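3.2 How people talk about the noise

I'll admit I went into the Skiltcombe interviews expecting to hear mostly about volume. Shared workshops are loud, everyone knows that, and the building on Wilen Street has a saw room with a door that doesn't close properly. But the 14 members I spoke with hardly brought up loudness at all. What they wanted to talk about was timing - who starts a noisy job, when, and whether they look up first.

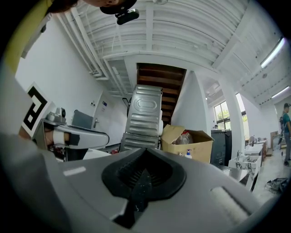
Elibariki Muli, who had been a member for eight years when we spoke, called it "the glance." You check the room, you catch someone's eye, and then you switch on. He could name the people who did it and the ones who never had (he asked me to leave that part out, so I have). Newer members didn't have a word for it, though most of them described the same thing once we got chatting. One told me she'd gone home early in her first week, quite upset, after a planer started up behind her with no warning.

I think this fits nicely with what I found at Folla, the smaller of my two sites, where members had put up a sign-up sheet for noisy work and then quietly stopped using it. The sheet was still on the wall in February. People there preferred to ask out loud, even when asking meant walking the whole length of the building.

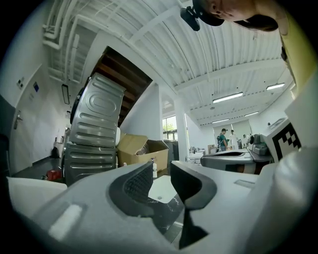 Figure 2. A member in a pale yellow shirt, with a grey hand-held tool close by.

I coded seven of the interviews twice, a month apart, and the timing theme held up both times. Complaints about music were harder to place, and I come back to those in section 3.3.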